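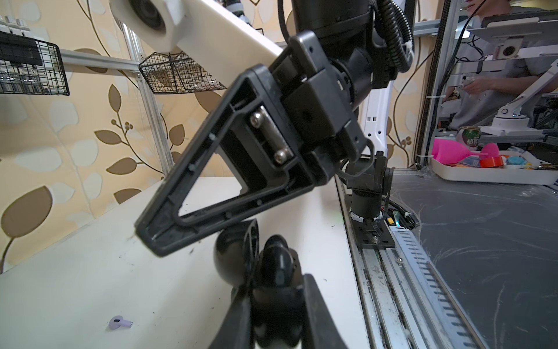
Why should earbuds be returned to their case before a work surface is cleared?
Small items are the most easily lost when larger ones are moved. An earbud left on a table may be swept up with a cloth, knocked to the floor or crushed under a tool. Putting it away first removes the risk.

Handout 2: Small Personal Items on a Shared Work Surface

Course: Care of the Workplace, Wundotow Training Centre
Module leader: Syahrul Jugah

Purpose of the session

Participants will learn to clear a table on which personal belongings and hand tools have been left together. The session lasts 46 minutes and is followed by a written exercise of 15 minutes. Participants should have read Handout 1 (Shelves and Wall Storage) before attending.

Terms used

Personal item: anything carried by an individual, such as earphones, keys or spectacles.
Hand tool: any unpowered tool issued from the Lau store.
Home: the place to which an item is returned after use. The home of an earbud is its charging case.

Looking over the surface

Before anything is moved, the participant should stand back and consider the whole table, including its corners and the edges nearest the walls. Pale items on a pale surface are easily missed. A patterned wall behind the table may also draw the eye away from what is lying in front of it.

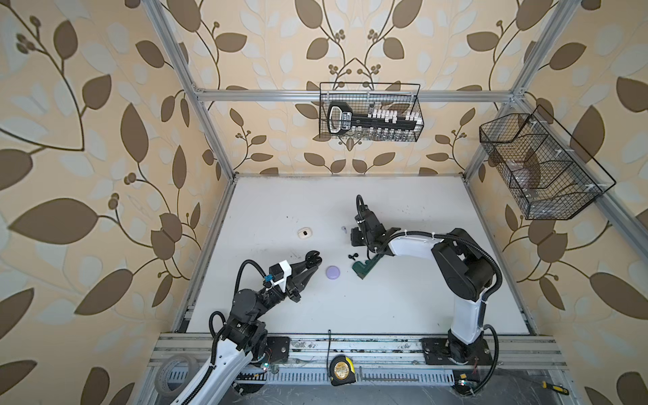 Figure 2. White tabletop with leaf-patterned wallpaper on three sides.

Order of work

1. Find the charging case and keep it within reach. Cases with a rounded shape should not be set down near an edge, as they roll.

2. Pick up each earbud by the stem. Do not press on the speaker opening.

3. Seat the earbud in its own side of the case. Left and right are not interchangeable in most models.

4. Leave heavy tools where they are until the case has been closed. A pipe wrench lying beside an earbud should not be slid across the table. 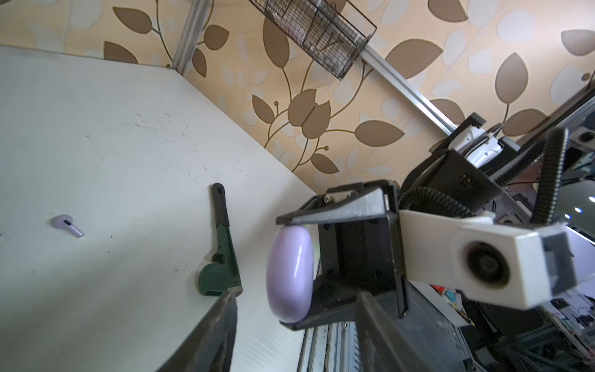

5. Lift the wrench by its handle and return it to the tool store. The jaw should be wiped before storage.

6. Wipe the surface with a damp cloth, working from the back towards the front. Specks and scuff marks that do not come away are to be entered on the Nestotis surface record.

Written exercise

Describe, in no more than 23 lines, the order in which you would clear your own desk. State which item you would put away first and where its home is. Completed work is to be handed to the Breneteo office by October 2, 2018.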